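Wrist camera grasps keep picking the wrong charger
Print this thread | E-mail this to a friend
9 May 2023, by jingyi_z

jingyi_z:
I've been fighting our pick planner all week and could use some fresh eyes. The job is sorting wall chargers into a basket, wrist camera only, policy running at 50 Hz. It does fine with the ones lying down, but when a charger is standing on end with the prongs up, the planner wants to pinch the prongs! I trained on 200 demos and I'm pretty sure Duarte recorded most of his with the chargers lying flat – so maybe it's just a data thing?

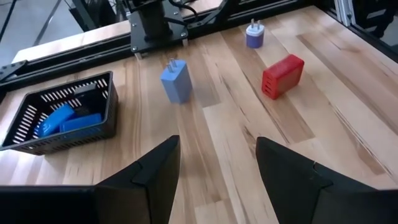 The other headache is the segmentation. Light blue and bright blue get merged into one class about half the time, and then the planner decides the job is finished when it isn't. Red never gives me trouble.

vtapsell:
Data thing, yes. Record more upright ones and go to 500. We had the same mess on the Plorley line and it went away after retraining.

belmiro_s:
Disagree with Vaughan. More demos will hide it for a while, but your grasp scorer is rewarding thin parallel edges and prongs are exactly that. Mask the top 7 mm of anything tall and rerun what you've got before you record a single new demo.

vtapsell:
And when one is lying on its side? Your mask does nothing there.

belmiro_s:
She said the flat ones work – read the post :)

jingyi_z:
OK, trying the mask first (it's a config change, so why not). Meifang wants me to drop color from the segmentation too. Will post logs.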